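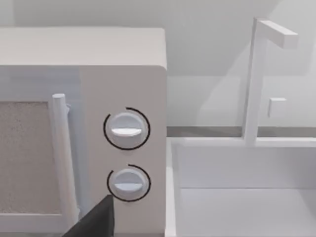
Notebook entry, October, started 13:00
Entered by A. Omoregie, manipulation bench
Subject: Drito and Etim fingers compared in the kitchen simulation, before any order is placed with Vokano

The purpose of this session was to establish whether the Drito finger may replace the Etim finger on the simulated arm without changes to the controller. Both fingers were run with the same gains, the same approach speed and the same start pose. The Drito finger is an angular wedge, and the narrow tip permits an approach to the lower microwave dial from underneath, although the body of the finger then hides the bottom of the door handle and part of the control panel from the camera. Each dial carries a raised grip ridge, and the intention is to place one finger on either side of that ridge and turn the wrist. The panel has no printed numbers, only a black arc drawn at each knob, so the dial angle must be taken from the simulator state and not from the camera.

Method. Each finger was given 30 attempts at the lower dial. An attempt was recorded as a success if the dial turned through 60 degrees and the fingers then withdrew without moving the door. Contact friction was left at the value agreed for the Pornby model. The random seed was fixed for both sets.

Results, dial task. The Drito finger failed 13 of its attempts. In most of these the tip met the ridge before the fingers had closed, and the wrist then stalled. The Etim finger failed fewer times, but on several runs its wider pad touched the handle on the way in. Contact with the handle was not counted as a failure under the present rule. It is proposed that it should be – a real door would not be so forgiving.

Results, camera placement. The close view is satisfactory for checking the last part of the approach. It is of little use for planning, as it shows too little of the worktop. The overhead view was therefore restored for the second half of the session, with the arm parked clear of the camera.

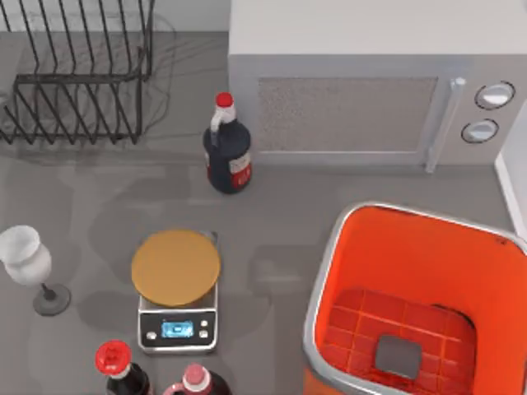
From this height the planner has the dish rack, the scale and the orange bin in one view, and the free space between them can be measured directly. Two difficulties remain. The bottles nearest the lower border are only partly visible, and the segmentation returned their caps as separate objects. The wires of the rack and their shadows were also merged into a single region on two runs. Raising the camera would help with the first difficulty and make the second worse. A second overhead camera is preferred, if the rendering time can be accepted.

The wine glass has been left out of the grasp list for the present. Neither finger has a compliant pad in the model, and any result obtained would say more about the contact settings than about the finger. The small dark square in the bin has been kept as a target, as it lies flat and will test how closely each tip can follow the bin floor. The raised squares of that floor should be given their own collision shapes before this is attempted. At present they are covered by one flat plate.

Controller. No changes were made. The log for the session holds 1,086 contact events, and the stalls described above can be found by filtering on wrist torque. Colleagues repeating the work should note that the Etim file still carries the old tool offset. The corrected offset is entered by hand in the launch settings and is lost on restart.

Actions
Repeat the dial task with the Drito approach angle lowered.
Record handle contact as a failure for both fingers and score the present runs again.
Correct the tool offset in the Etim file.
Ask Vokano whether the Drito finger is supplied with a softer tip.

The order is on hold until the second set of runs has been scored. Files are in the shared Pornby folder under this month.

A.O.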